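March, 7:40 in the morning

Got to the Brellbridge lab before the heat came on. Coffee first, then the overnight job. The policy finished training at 3 a.m. on the 499 clean episodes, no errors in the log. The loss is lower than last week's run. I wrote the number in the notebook and closed the file, because the loss has fooled me before.

The question for this month is narrow. We have two sets of demonstrations for the can and cup task. The large one has 3029 episodes, everything we ever recorded, including the sloppy ones with pauses and second tries. The small one is the 499 that passed the filter Dankwa wrote into its export tool. I want to know if the small set does as well as the large one on the same model with the same number of steps. If it does, we can stop recording so much.

Spent an hour on the wrist views. The exposure on one side was off again, and I would like both arms to have the same brightness before anyone records more.

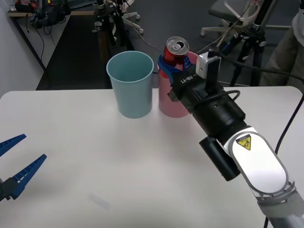 RB-Y1 gripper on the can at the pink cup, second gripper open at left.

The filter drops an episode if the gripper command changes direction more than 2 times while the fingers are near the can. It is a crude rule. It throws out some good episodes where the operator was just being careful, and I went through a batch of the rejects to see how many. More than I would like. I am leaving the rule alone until the comparison is done, or I will have nothing to compare.

Lunch at my desk. Estanard wrote to say the replacement finger pads are delayed. 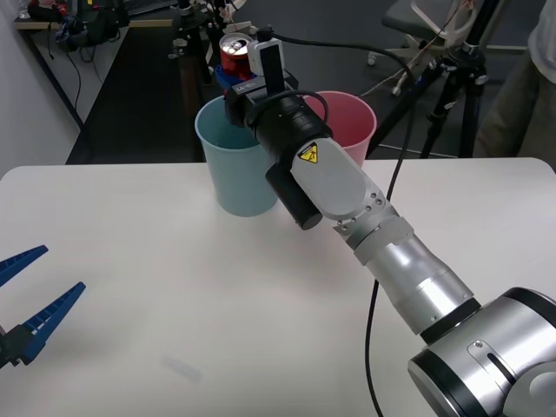 In the afternoon I went back over the labels. An episode gets a cup color and an arm, and that is all. Last month some of the blue cup episodes were filed under pink, and the model trained on those was bad in a way that took me two days to trace. Today's spot check came up clean. I also fixed the script that trims the start of each episode. It was cutting 700 milliseconds too much, so some clips began with the arm already moving.

Noted for the write-up: the two cups stand so close together that an error in the wrist angle matters more than an error in height. I should report those separately.

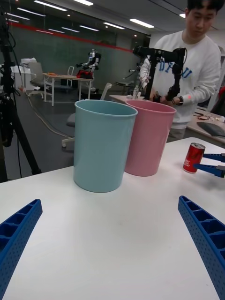

Flatetti wants a result for their newsletter by the end of the month. I told them they can have the method and one chart. I don't want to give out a success rate before both models have been run in the same cup positions, with the order shuffled.
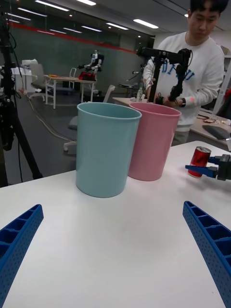 Wrist view over the two cups, with the can in the other arm's gripper and the operator behind the table.

5:30 p.m. Started the large-set training with the corrected trim. The small set has to be trained again too, so last night's run is only good as a check on the code. Annoying but fair. Checked the disk space twice, wrote the seed on the whiteboard and caught the late bus. Tomorrow: tape marks for the cup positions, then the evaluation sheet.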